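Search this site Search Go

Camdale's controller trial is over, and the cheap one did better than I expected

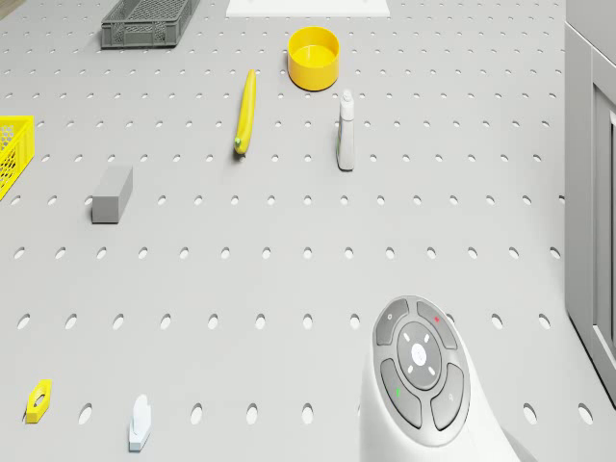

The simulated test table in Grurnden, with a white controller at lower right and the banana, bowl, bottle and crates behind it.

Sun 20 December

I've been bugging the robotics shop at Camdale about this one since August, and the results finally went up on their board Friday night, so let me get them down while they're fresh. For months they've been trying out two handheld controllers for driving a robot arm, the Rasetti and the Dewulf, and they did the whole thing in simulation. No real arm moved. The software is Grurnden, the same simulator the shop uses for its beginner classes, and if you've ever taken one of those you know the gray table with all the holes in it.

The short version is that the Dewulf is faster, the Rasetti is easier to live with, and the shop is buying the Rasetti. The long version took 716 recorded runs and 12 drivers, some of whom had driven an arm before and some of whom had never touched one. I was in the second group (yes, I signed up, I couldn't help myself), so take my opinions with that in mind.

Both controllers do the same basic job. You push a direction, the arm on screen moves its hand that way, you press something else and the gripper closes. Where they part ways is in how you push. The Dewulf is a stick, and you lean it and twist it, and the arm goes faster the harder you lean. The Rasetti is all buttons, and each press moves the arm by a set step unless you hold it down. On paper I would've picked the stick in a heartbeat! It feels like flying something. Buttons sounded like typing out a phone number to pick up a piece of fruit.

And for the first few tries I was right. With the stick I got over to the banana in no time, dropped the hand down, closed the gripper and lifted. Lovely. Then I had to let go of it over the bowl, and my thumb leaned a hair while I was reaching for the release, and the banana landed on the table next to the bowl. I did that again on the next run. And the next one, to be fair to the controller, was mostly me laughing.

The log shows I wasn't alone. The stick runs were quicker at getting to an object, for nearly everybody, and then they lost that time again at the drop. Grurnden keeps a record of every time the hand moves while the gripper is opening, and the Dewulf runs are full of it. The Rasetti runs have much less, because when you're not pressing a direction the arm just sits there. I hadn't thought of sitting there as a feature before this.

The bottle was the one that people argued about most. It's small and it stands up, so if you come at it from the side and bump it, over it goes, and then you've got a different job on your hands. The more experienced drivers liked the stick for it. They could ease in very slowly by barely leaning, and a couple of them got so smooth at it that folks stopped what they were doing to watch the screen. The new people knocked it over constantly with the stick and hardly at all with the buttons. I knocked it over with both, though a lot less with the buttons once I learned to tap and wait.

Then there's the nut. The yellow hex nut is easily the meanest thing in the set, at least for me. It's flat to the table, so the fingers have to come down straight and low, and Grurnden will stop the run if you drive the hand into the surface. The Rasetti wins here and it isn't close. You can tap down one step at a time and stop right where you want. With the stick you're guessing, and people got timid and closed the gripper too high and came up with air.

The gray block went the other way. It's a bigger thing lying at an angle, so you need to turn the hand to match before you grab it, and turning is where the stick shines. One twist and you're lined up. On the buttons you have to switch to turning mode, tap your way around, and switch back, and if you forget to switch back (everyone forgets to switch back) your next press spins the hand when you wanted it to move. I heard some words over that block that I won't be putting in a news item.

There was a gripper question tucked into the trial too, which I almost missed. Every driver did part of their runs with a plain two-finger gripper and part with a three-finger one, both of them stock models that come with Grurnden. The three-finger one got fewer drops overall, mostly on the banana, but it was a pain near the crates, where the extra finger kept catching on the side. For the nut you could hardly use it. The shop had hoped for one clear answer there and didn't get one, so both grippers stay in the class files and the instructors will choose depending on the lesson.

Now, about price, which I know is what half of you scrolled down for. The shop's quote on the Dewulf is $600 more for the full class set than on the Rasetti. That's a chunk of money for a place that runs on class fees and a raffle. Several of the better drivers still wanted the stick and said so, loudly, and I get it. If you're already good, it lets you be quick, and being held to little steps feels like driving behind a school bus. But the class is for people who aren't good yet, and the scores from the new drivers all lean the same direction.

One complaint about the Rasetti that I'd like to put on the record, seeing as it's my hand that was sore. The mode switch is a long press, and the long press is too long. By the end of an evening I'd catch myself letting up early, thinking I'd switched, and sending the arm off the wrong way. The shop can shorten the delay in the settings and says it will before the next class. The Dewulf has its own annoyance, a stick that needs to be zeroed every time you plug it in, and if you skip that the arm drifts off toward the side of the table all by itself while you sit there wondering what you did.

I also asked whether any of this would hold up on a real arm, and the answer I got was a shrug and "probably most of it." Grurnden is pretty forgiving about friction, so things that slide out of your grip in real life may stay put on the screen. The drop problem with the stick should carry over fine, as that's about your thumb and has nothing to do with the physics. The bottle is anybody's guess. A real one could be full or empty, and the one in the simulator has whatever weight somebody typed in.

The plan is to repeat a smaller piece of the trial on the shop's actual arm once it's back from repair, just the banana, the block and the bottle, with eight drivers and both controllers. The loaner Dewulf is staying until that's done, so if you liked the stick you still have time to make your case. They're looking for drivers who sat out the first round – people who know the table by heart aren't much use for this part – so I'm out, sadly. I did offer to come along and hold the clipboard.

The full log of runs is on the shared computer by the window, in the folder marked controllers, and anybody can go in and read it. Runs are sorted by driver number and there are no names. I looked mine up, and I'll say that my last evening was a whole lot better than my first, and that the nut and I are still not friends.

The new class set should be in before the next beginner session starts. If you have your own Rasetti at home you can bring it in and use it, but check with the desk first, since older ones need a software update to talk to Grurnden and that takes a good while over the shop's internet. Sign-up for the real-arm round is on the clipboard at the front desk, same as always.

Get our news in your inbox! Enter your email address to subscribe to the newsletter. You can unsubscribe at any time. No thanks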